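Pumodside Kitchen is looking for home cooks to test plant-based recipes

We are putting together a vegetable and grain cookbook and need people to try the recipes in their own kitchens. Testing starts in June and runs for 6 weeks. You cook two recipes a week and fill out a short form after each one.

You don't need training – we would like to hear from beginners as well as people who cook every night. You do need a stove, an oven and a blender. Let us know about any food allergies when you apply.

Testers are paid $153 at the end, and we refund groceries if you keep your receipts. 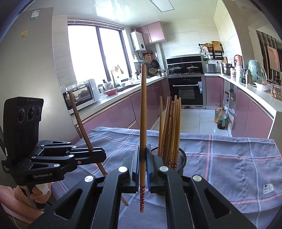
Recipes in the first half are mostly soups, bean stews and cold noodle bowls. For the noodle weeks you will want chopsticks. Long wooden ones with a squared-off top are fine, and a flowered pattern near the tip is no problem. A fork works too.

To apply, write to the Pumodside test desk with your town and what you cooked for dinner last night.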